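**Household linen storage** is the set of practices by which bedding, blankets and clothing are folded, protected and kept between periods of use. The term covers short-term storage, in which items return to use within days, and seasonal storage, in which winter bedding is put away for several months. Commercial linen handling, as found in hotels and hospitals, uses similar methods but is usually treated as a branch of laundry management.

Most textiles in a home spend more time stored than in use. Their condition is affected by humidity, light, compression, insects and the residues left by skin or detergent. Dark fabrics show fading and lint sooner than light ones, and folded black cloth exposed to sunlight may develop a pale line along each crease.
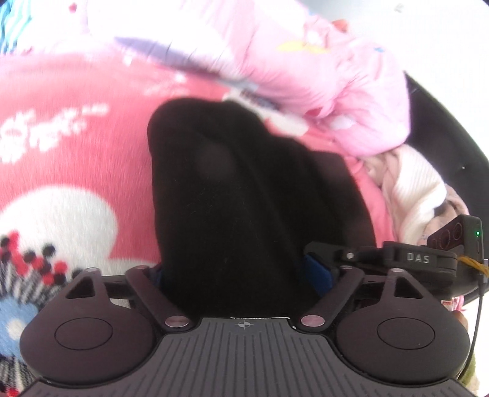
## History

Before the spread of built-in closets, linen was kept in chests, presses and freestanding cupboards. An inventory drawn up at Grastusbridge in 1787 lists sheets by the room in which they were stored and by the quality of the cloth, with the coarsest kept nearest the kitchen. Sheets were commonly marked in thread with a number so that they could be used in rotation and wear evenly.

The linen press, a cupboard with shallow sliding trays, limited the height of each stack and so reduced creasing. A separate device of the same name used a wooden screw to flatten damp cloth. The two are often confused in older household records.

Closet space increased in new housing during the twentieth century. The Pronitz housing plan of 1946 specified a heated linen cupboard next to the hot water tank in each unit. The arrangement kept relative humidity low but tended to yellow cotton left on the upper shelves.

## Methods

### Flat folding

Flat folding is the standard method for sheets, pillowcases and thin blankets. The item is halved along its length, then folded across its width until it matches the depth of the shelf. Conservators advise refolding along different lines at intervals, as fibers weaken where a crease is repeated. Acid-free tissue may be placed inside the fold of older or embroidered pieces.

### Rolling

Rolling produces fewer hard creases than folding and suits comforters, fleece and knitted goods. The item is laid flat, folded lengthwise if it is wide, and rolled from the closed end to push air out. A thick comforter resists rolling and generally needs a strap or a cotton bag to hold its shape. 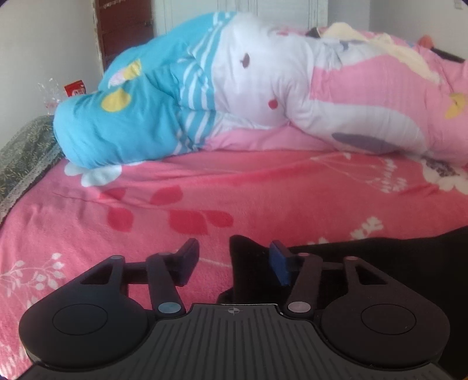
*A rolled comforter with a cartoon print, on a pink fleece bedspread.*

Down and feather fillings recover well from light rolling. Polyester fiberfill recovers less completely after long compression, and the loss of thickness is largely permanent.

### Vacuum compression

Vacuum bags reduce the volume of a filled item by removing air through a one-way valve. They are effective against dust and insects while the seal holds. Drawbacks include damage to feather shafts and the trapping of any moisture left in the filling. In a storage trial described by the textile technician Geert Aerts, synthetic comforters compressed for 15 weeks did not regain their original thickness after airing.

### Bags and boxes

Woven cotton bags allow air exchange and are preferred for wool and down. Sealed plastic boxes give better protection from insects but require the contents to be fully dry. Cardboard is acidic and is not recommended for direct contact with white linen.
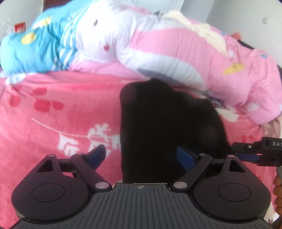 ## Storage conditions

A stable relative humidity near the middle of the range is more important than a precise temperature. Mold growth becomes likely when damp air persists, particularly against outside walls. Shelves are therefore often set slightly forward of the wall to leave an air gap, and slatted shelves are used in place of solid boards.

Clothes moths and carpet beetles feed on wool, silk, fur and feathers. Their larvae may also damage cotton that is soiled with food or sweat. Washing or dry cleaning before storage removes both eggs and food sources. Cedar has a limited repellent effect that declines as its oils evaporate.

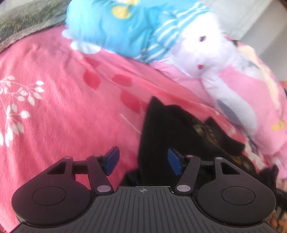
Freezing is an alternative for items that cannot be washed. The textile is sealed in a plastic bag, held in a deep freezer for several days and returned to room temperature before the bag is opened, which prevents condensation on the fibers. Some collections repeat the cycle. The Escobar collection, which holds 3000 household textiles, freezes all incoming wool before it is shelved.

## Labeling and rotation

Labels normally give the bed size, the filling and the month in which the item was stored. In the Vornance system, used in some boarding houses, clean linen is placed at the bottom of a stack and taken from the top. Seasonal bedding is outside the rotation and is aired once before use, usually over a rail or an unmade bed.

## See also

- Closet
- Comforter
- Laundry
- Linen press
- Textile conservation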